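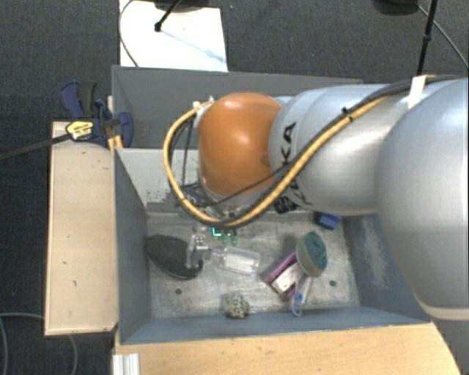 Mandenska opened its picking lab to visitors on January 10, 2026, and I went along with a group from Mesley. We are writing our own rules for arm work this year and wanted to see how another shop does it.

Severino Salcedo runs the floor and did most of the talking. He started with the paperwork. Every cell has a one-page sheet listing who may enter, what speed the arm may run at, and who signed the last risk assessment. The sheet is reissued each November, or sooner if the tool changes. A new gripper counts as a new machine for their purposes. I liked that rule and wrote it down.

Next came cables. Theirs run along the outside of the arm, held with tape and ties, and they have to leave enough slack at the wrist for the full turn. Before a shift the operator moves the arm slowly through its range and watches the loop. Tape is allowed on a test cell for 28 days, then it has to be replaced with a proper clamp. Salcedo said this is the rule people argue with most.

Bins are clamped at the edge so they can't creep between runs. Worn paint is accepted, but a bin with a sharp edge gets pulled. The items in the bin are mixed on purpose - clear plastic next to dark things, boxes next to rounded shapes - and no glass is permitted. The item list has 109 entries and a run uses only what is on it.

Reaching in is the part they are strictest about. The arm must be stopped and the pendant in the hand of the person reaching. Two people may not work one bin. They logged nine breaches last year, all written up without names.

We had 10 minutes for questions at the end. Someone from Soylu asked about floor cables, and Salcedo said a rule for those is still in draft. Zando, who supply their training, will send us the blank cell sheet. I plan to try it on our smallest cell first.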